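Tuesday, 11:40 p.m.

Home leg against Duvgate on Saturday, and the ground capacity question is settled for now. The league office sent the revised operations sheet at 4 p.m. We may open the east stand only, 400 seats, alternate rows, no standing area behind the goal. Away allocation is zero. Last season's average at Kallura Park was 3286, so the ticket office has to turn most of the season-ticket base away for at least this fixture.

Allocation method, as agreed on the phone with Randi Torvik this morning: season-ticket holders by length of membership, one seat per account, no transfers. Sponsors get 8. Players' families were going to get 30 but she cut it to 20 after looking at the seating plan again. The east stand has two pillars that kill the view from rows F to J, and those seats count toward the total whether anyone can see from them or not. I asked for them to be sold at half price. No answer yet.

By 6 p.m. we had 219 confirmed. The rest have until Thursday noon, after which the seats go to the next names on the list. The system sends the reminder but does not release the seat automatically, so that part will be done by hand.
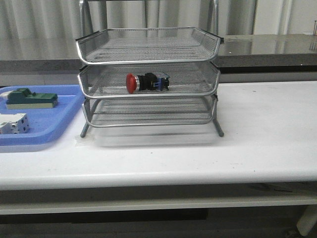 Three-tier letter tray, red-capped button on the middle shelf.

Gates: one entrance, turnstiles 3 and 4. Turnstile 4 sticks on the return stroke and was greased in January, with no lasting effect. If it fails on Saturday we run everyone through 3, which at the rate I timed in the last friendly means opening twenty minutes earlier. I have put the earlier time on the stewards' sheet anyway.

Team side, from what I heard at training. Szűcs did the full session, including the small-sided game, and moved well on the left knee. Thulani Pretorius wants him for an hour at most. The back four is unchanged. Set pieces took up most of the afternoon – near-post corners, then the short routine that gave us nothing all spring.

Homeo want their boards moved to the side facing the camera now that the stands will be mostly bare. Reasonable request. The contract says north touchline, so it needs a signed amendment before anyone lifts a board.

Still open: the press seats, the PA check, and whether ball kids are counted as staff. Calling the league at nine.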